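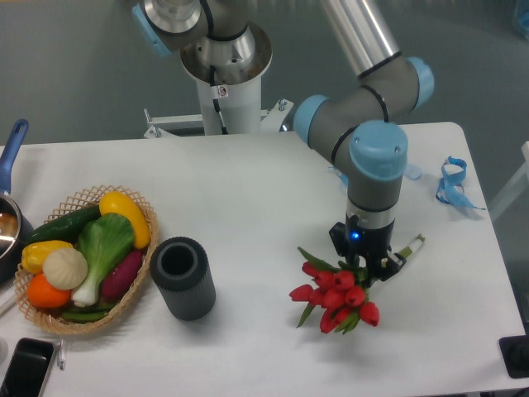
Cindholm Community Hall
Minutes of the Spring Table and Displays Meeting
February, 6:30 p.m., small meeting room

Present: nine members of the displays group, plus two from the Jernness garden club. Apologies were received from three members.

1. Minutes of the last meeting

The minutes were accepted with one correction. Item 4 should have said that the folding screens go back to the library, which owns them, and not to the school.

2. Matters arising

The key to the storage closet has been copied. One copy is at the front desk and one stays with the group. The broken shelf in the closet has not been repaired. The hall has been told twice. It was agreed to write again and to keep the glass vases on the floor until the shelf is fixed.

The question of who washes the tablecloths was left over from January. The tablecloths will go to Titoler Laundry with the hall's own linen, and the group will pay its share at the end of the season.

3. Money

The balance is $2,392. The only large payment since the last meeting was $357 for vases, floral tape, ribbon and two replacement cloths. The bill from the print shop has not come in yet. A request for $53 to replace the hand cart wheels was approved.

4. Spring flowers

The theme for the entry display is market day, as agreed in the fall. Red tulips with long green leaves will be the main flower, in bunches of ten. There was a discussion about whether ten is enough for the tall vases. Members who had tried it felt that ten closed heads kept close together look full enough from the front door, and that a bigger bunch will not fit the neck of the vase anyway. Ten was kept.

Two members would have liked a second color, either white or yellow. This was put to a vote and lost, five to four. The garden club members did not vote. White may be looked at again for the summer tables.

The leaves should be fanned out by hand after each bunch goes in the vase. Last year they were left bundled and several people remarked on it. Bunches are to be picked up by the stems and never by the heads. Tape goes low on the stems where it will be inside the vase.

The garden club offered to look after the outside planters again and to bring fresh daffodils for the opening if the weather allows. The offer was accepted with thanks.

5. Produce baskets

The oval wicker basket with the light tan rim will be used on the entry table, to the left of the flowers. It will hold the artificial produce. The cucumber is to lie along the back with the long yellow vegetable beside it, and the smaller pieces go in front. One member asked whether the yellow one is a squash or a pepper, as the label card has to say something. No agreement was reached. The card will read "Vegetables."

A member asked if real produce could be used in place of the artificial pieces. The display is up for 23 days and real vegetables would have to be changed at least twice a week. The feeling of the meeting was to stay with the artificial ones. They should be wiped with a damp cloth before they go out and again halfway through.

Nigatu Crafts has offered a second basket on loan. It is round and deeper than ours. It will be tried on the side table by the coat rack. If it blocks the guest book it goes back.

6. Tables

The white rectangular table will be used for the entry. It will be left bare, as the red shows up well against it and the cloths tend to slip. Felt pads are needed under anything heavy. The tables in the main room will have the green cloths.

There was a complaint from the chess club that tables were not put back after the December event. The group accepted this. A floor plan will be taped inside the closet door so that whoever clears up can see where each one goes.

7. Setting up and taking down

Set-up will start at 9 a.m. on the day before opening. The doors will be unlocked from 8:30. Four people are needed for the tables and two for the flowers, and so far there are five names on the sheet. The sheet is on the notice board.

Vases are to be filled in the kitchen and carried out half full, then topped up from a pitcher. The small sink drains slowly, so please use the large one. Cut stem ends go in the compost bin by the back door and not in the kitchen trash.

At take-down the produce is to be wrapped in tissue and packed in the box marked Spring. Baskets are stored on top of the box with nothing inside them.

8. Other business

The radio in the meeting room belongs to the hall and should not be moved.

One member asked for better lighting over the entry table in the evenings. The hall has a floor lamp that is not in use. It will be tested at set-up.

A pair of garden gloves was left behind after the last meeting and is at the front desk.

9. Next meeting

March, 6:30 p.m., same room. Members with ribbon or wire at home that belongs to the group are asked to bring it.

The meeting closed at 7:50 p.m.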